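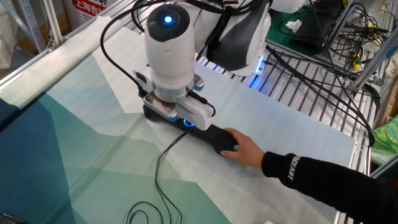

Triangles in teal, dark blue, pale green and white on a printed cloth.

The Cloth Comes Back to the Table

By Elvira Grajales

In my grandmother's house the table was never seen. I mean the wood of it. I ate there every Sunday of my childhood and I could not tell you today if it was dark or light, if it had scratches, or if it was a good table at all. What I remember is the cloth, and the second cloth under it, and the way the corner lay on my knees and I was told to leave it in peace.

Then for many years the cloth disappeared. My own generation wanted to see the wood. We bought oil for it and we put small round mats under the glasses. A tablecloth was for Christmas, or for hiding a damage.

Now I see it again in the homes of people younger than me, and it is rarely white. In the shop Diller, where I have been buying thread for a long time, the shelf with white damask has become one half of what it was, and the rest is given to prints with big shapes and strong blues and greens. Rosemarie Rathjen cuts the fabric there. On a Wednesday morning in September I stayed by her counter and listened to what people asked for. Most did not know the size of their table. One man showed with his arms.

Rathjen sells him what he shows, plus a hand's width. She thinks that a cloth which is too long can be folded, but a cloth which is too short looks like a mistake for all its life.

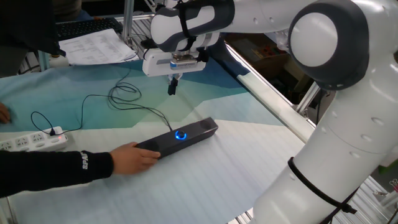

Valdemar Hafþórsson disagrees with all this enthusiasm. For him a printed cloth is a tiring thing to live with, and he would rather wash a table than wash, dry and iron something that lies on top of it. He told me also that a pattern chosen in a shop, under shop lamps, is a stranger when you bring it home – and here I must give him some right. I have two such strangers in my cupboard.

The advice I got from everybody else was simple. Take the fabric to the door of the shop and look at it in daylight. Lay a plate on it, if they permit. A plate with flowers and a cloth with sharp shapes can be friends, but it happens less often than the magazines pretend, and I include the one you are reading.

What concerns the fiber, cotton is still the first choice of most people I spoke with. It takes color well and it can be washed warm. Linen is more beautiful in its third year than in its first. Mixtures with polyester keep their shape and do not ask for ironing, though a grease spot likes to stay in them.
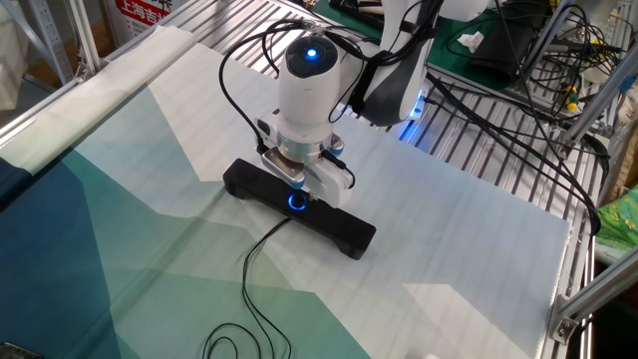 A mill that prints in small quantities

Markari is a printing mill outside the town of Agudelo, and it is the reason why I traveled so far for this article. The hall is 52 meters long. You hear it before you see it. Cinzia Monti draws the patterns there and keeps all the old ones in flat drawers, 556 designs, many of them never printed. She pulled out one with pears that I would have bought immediately.

Monti told me that flowers are easier than geometry. If a leaf is printed a little too far to the left, it is still a leaf. With a triangle, the eye finds the error at once, and it finds it during dinner, when there is nothing else to look at and your uncle is speaking. She checks such a print at the seams first, where one repeat meets the next.
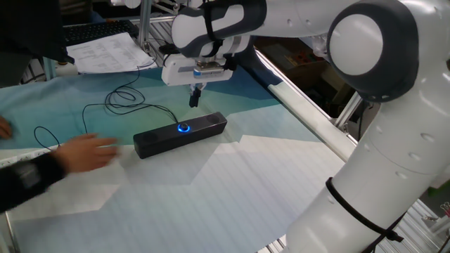
She also prefers to hem by hand, with a corner folded in the manner she learned in Dutuvach. The fold is made before the sewing and pressed with an iron, and the stitch should take only a thread or two from the front side. I tried it at home on an old sheet. My first corner was thick like a small pillow, the second was acceptable, and at the third I became too confident and cut away fabric that I needed.

For the washing she had fewer words. Cold water on red wine, soon. No bleach on dark blue. Shake the cloth outside before you put it in the machine, and pull it straight by the corners while it is damp, preferably with another person at the other end. My sister and I did this as children and always ended up pulling too strongly, until one of us sat on the floor with the cloth over her head.

I came home from Agudelo with a length of the pears after all. It is still without a hem, and we have been eating on it since Sunday.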